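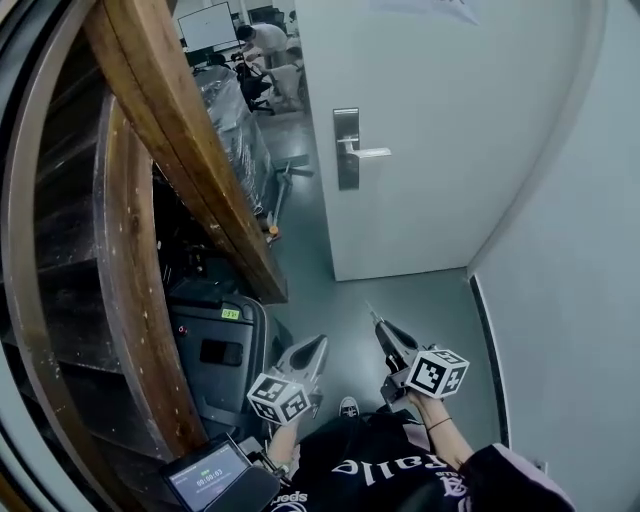

The Testdale Manipulation Club is taking on new members for the coming term, and we need people who don't mind repeating themselves. Most of our work this year is hand work. You hold a gripper in each hand, do a household chore with them, and a computer tries to learn the chore from you. The white cubes with the black-and-white squares go wherever the grippers go, and the first rule of the club is that you do not put your thumb over them. The second rule is that you learn to love a timer. Three seconds on the readout means you have barely started, and some of our takes run long enough for you to reconsider your major.

We are a student project with a faculty adviser (Dr. Abena Ansah), one and a half rooms, and a robot named Brellow that can fold a dish towel on a good day. Last May it folded one in front of visitors, and we have been telling people about it ever since. This year's goal is harder: Brellow should open a door, walk a tray through it, and close the door behind itself without being asked twice. Any toddler can do the first part. We'd like to catch up.

Who we're looking for

We have places for four demonstrators. No programming needed. You should be able to stand for a stretch of time, follow a written task sheet, and do the same thing again in a slightly different way when the sheet says so. Left-handed people are very welcome, as Brellow currently believes there is no such thing. Previous demonstrators have come from nursing, theater and accounting, and the accountant was the best of them.

We also need one person to look after Koo. Koo is our labeling software, written by Mieczysław Piątek before he graduated and commented mainly in Polish. You need decent Python and some patience. Mieczysław still answers email, though he has started answering it more slowly.

If you can solder, say so in your message and we will be unreasonably nice to you.

What you'd be doing

Demonstrators sign up for 30-minute slots, two a week. Each slot is one task, recorded over and over, with breaks when you want them. Pei-shan Siu runs the sessions and will show you how to hold the grippers, start a recording, and throw out a bad take. Please do throw out the bad ones. Last year's set came to 3509 recordings, of which 490 turned out to be somebody chatting with the grippers pointed at the floor. Brellow learned a little from those too, and we spent a month getting it to stop.

Everyone comes to the weekly meeting, where we watch whatever the robot did that week and argue about whose fault it was. There is usually food – there was once a cake, but Lesego Mthembu let Brellow cut it.

What you get

Not money, I'm afraid. You get a line for your resume, your name on the project report, and a place on the travel list for the Mokar Student Challenge in the spring. Demonstrators go on that list on the same terms as everybody else. Last year we came in next to last, ahead of a team whose robot had missed its bus.

How to apply

Write to Hoi-yan Yuen through the club page with your name, your year, and a few sentences about a chore you are good at. We do read these. "Loading a dishwasher correctly" got someone in last year, and led to a disagreement that is still going on. Please also list the afternoons you're free, and tell us if you need a chair or a different setup for the sessions so it can be ready before you come.

Messages should reach us by Thursday, September 10, 2020. You'll be invited to a short tryout, where you pick up a sponge with the grippers and put it down again. Wear shoes you can stand in.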